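Running in the heat vs. just taking a nap

zekberg_jogger
Six days into this heat and I've quit on my evening run twice. I lace up, sit down to stretch, and wake up at 8 with a shoe on. Anyone else?

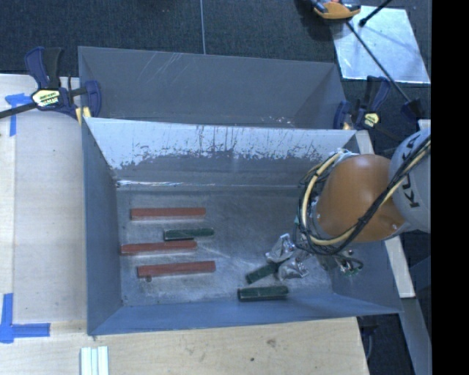
Reply from Satish D.
Go at 6 a.m. I hated it for a week — now I'm grumpy if I miss it.

Reply from cillcombe_mom
Disagree! Mornings make me useless by lunch. Take the nap, walk after dinner, call it good.

Reply from zekberg_jogger
Walking doesn't count, sorry. I've got a 15K in September and I've barely trained.

Reply from cillcombe_mom
It counts on my hill!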